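Progress report, May
Upkeep and setup of the two-arm unit, Bostville workshop
Prepared by Fatemeh Parsa for the Ralteo equipment fund

## Summary

The unit is running again after the April stop. The left gripper has been rebuilt, the cables on both arms have been rerouted, and the maintenance routine we promised in the last report is written and in use. One item is behind: the spare finger sets have not arrived. Spending is within the amount you approved.

## What was done

**Left gripper.** The stop in April came from play in the left gripper. At first we blamed the fingers, changed them, and had the same trouble a day later. Rami Najjar then took the gripper off at the wrist and found that two of the screws behind the mounting plate had backed out far enough for the plate to rock. We cleaned the threads, refitted all the screws with thread locker, and marked each head with paint so a turned screw shows up at a glance during the morning check. The right gripper got the same treatment even though it had given no trouble.

**Cables.** Both gripper cables used to be tied tight against the arm. When an arm bent fully at the elbow the cable pulled at its plug, and on the left side the sleeve had started to split next to the connector. The cables now have a free loop at the gripper end and run down along the arm from there. A new cable went on the left side. The old right cable tested fine and was kept.

The loops do need watching. If they are too long they can catch on the other arm when the grippers meet. Daithí Mac an tSaoi set the length by moving both arms by hand through every position we use, with the power off, and wrote it on a tag in the tool drawer. Anyone who replaces a cable should use the tag and leave the old cable out of it.

**Calibration.** With both grippers off and on again, the old calibration was no use. We redid it in two stages, each arm on its own and then both together. The second stage is the slow one. A small error in each arm adds up when they have to close on the same object, and the first three attempts left the fingers meeting at a slant. The fourth was good and has been saved under the name Drenudby, after the folder the original settings came in.

**Handling checks.** After calibration we went back to the small-object work: a cup, a can and a clear plastic tray, on the same table as before. These are light items and they show up a bad grip quickly.

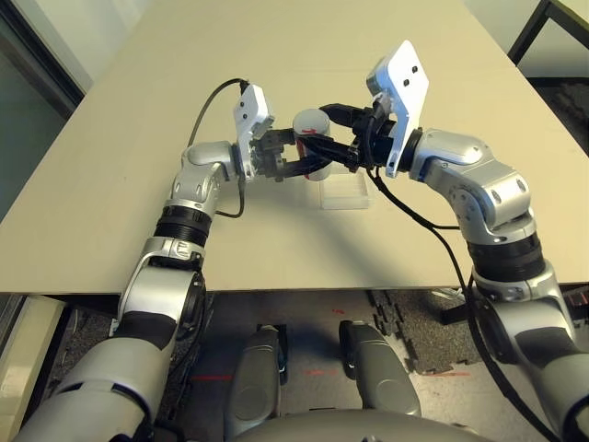
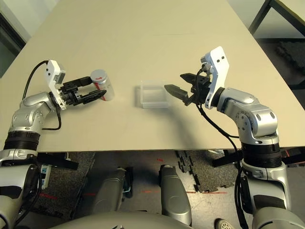
Esi Quansah asked, after reading the draft of this report, whether a check that uses only light objects can tell us much about the left wrist, and whether the plate would stay put under a heavier load. It is a fair question and we don't have the answer yet. The screws that backed out did so over months of light work, so light work is a reasonable test of that fault, but it says little about anything else. A set of heavier pieces has been added to the plan for next period.

## Routine now in place

The written routine hangs by the power switch. It has a short daily part and a longer part that goes by running hours.

Daily, before power-up:

- Look at the paint marks on the mounting plate screws, both sides.
- Check the cable loops and plugs. Feel for splits in the sleeve.
- Wipe the finger pads.
- Clear the table and the floor inside the working area.

Every 368 running hours:

- Remove the fingers and check the pads for wear.
- Check the play at each wrist with the brakes on.
- Clean the joint covers and look into the screw recesses for grit.
- Run the two-arm calibration check and save the result, good or bad.

The full service stays at 2000 running hours, as in the manual. We chose the shorter interval to fall well before the point where the April fault showed itself. Noemi De Luca keeps the log. Entries for April are incomplete, as the hour counter was reset during the repair before the reading had been written down. The missing hours have been estimated from the booking sheet and are marked as estimates.

## Money

The approved amount for this period was $2000. It has covered the left cable, thread locker, paint pens, finger pads and the deposit on the spare finger sets. The balance on the finger sets falls due on delivery and is already set aside. We are not asking for more.

## Delays

The spare finger sets were ordered from Jõgi, and six sets are on the order. The supplier has moved the delivery twice, and the current promise is the end of next month. Until they come we have one worn set in reserve, which would do for a few days and no longer. If a finger breaks before then, the unit will probably stop again — we would let you know the same day.

## Next period

- Fit and check the new finger sets when they arrive.
- Run the heavier pieces and report on the left wrist.
- Replace the right cable at the first full service even if it still tests fine.
- Train one more person on the two-arm calibration, which at present only Rami and Daithí can do.

The log and the saved calibration results can be sent on request.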